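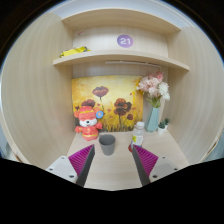
Cubby 21, with the poppy canvas under the shelf.

Avholm Cubby Shelving, single bay with fixed shelf
Item no. 3037
Sold by Unus Storage & Fittings

£412 per bay, delivered
Lead time: 15 working days
Last updated January 29, 2025

If you have ever shared a studio, a staff room or a church hall with other people, you will know how quickly everybody's bits and pieces end up in one great heap by the door. The Avholm is our answer to that, and it has been the piece we get the most letters about (yes, proper letters, we still get a few!). It is a plain, open-fronted cubby in a pale finish, with one shelf inside and a good tall space underneath, and it will sit happily on a worktop or be built up into a whole wall if you have the room for it.

We first drew it up for an evening art class whose members were tired of carrying their canvases home on the bus. They wanted somewhere a painting could stand up on its edge and lean back without toppling out, with a place above for the small things, brushes and rags and a packet of biscuits. That is still how most people use it, although we have sold plenty to potters, knitting groups and one very organised choir.

About the shelf
The shelf is fixed, and we do get asked why. Our joiner, Leopold Lüthi, tried three sorts of movable shelf before he settled on this one and he will happily talk you through all of them if you ring on a quiet afternoon. The short version is that the pegs worked loose when people leaned on the front edge, and people always lean on the front edge. A fixed shelf also stiffens the sides, so a tall stack stays square for longer.

If you would like the gap above or below to be a different height, tell us when you order and we will cut it to suit. There is no extra charge for this on orders of four bays or more. For smaller orders it is £19 a bay.

Numbering
Round number stickers come free with every order. Let us know where you would like your numbers to begin, particularly if you are adding to a set you already have, and whether you would like them on the back panel or on the front edge. They peel off with a bit of warm water and patience. We can also do names, but I would gently steer you away from it if your members come and go.

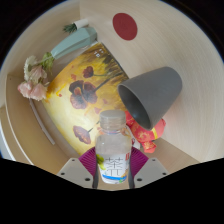

Drinks are the other thing we are asked about, as most people do keep one in their cubby while they work. The finish will forgive a splash if you wipe it up the same day, but a cup left standing overnight in its own puddle can leave a ring. Sunil Thambiah in our workshop recommends a slim cork mat cut to fit, and we stock these in packs of two. Please don't use polish or anything with bleach in it. A damp cloth, then a dry one, is all it wants.

Delivery and fitting
Bays come flat in one carton each, with fixings and a small hex key. Two people can put one together over a pot of tea. For stacks higher than three bays you must fix the top row to the wall, and the brackets for this are in the box. Plasterboard walls need different plugs, so do check before we send the van.

We deliver throughout mainland Britain. Our drivers will carry cartons to a ground-floor room but can't manage stairs, I'm afraid, unless you have arranged it with the office first.

Goes well with
Sutherland bench, long, with coat pegs
Zekow drying rack for canvases and boards
Avholm plinth, raises the bottom row clear of the mop

Returns
Unused bays can come back to us within a month. Anything we have cut to your own measurements can't be returned, so please measure twice and ring us if you are in any doubt at all. Orders placed in the second half of December are given until the end of the following month.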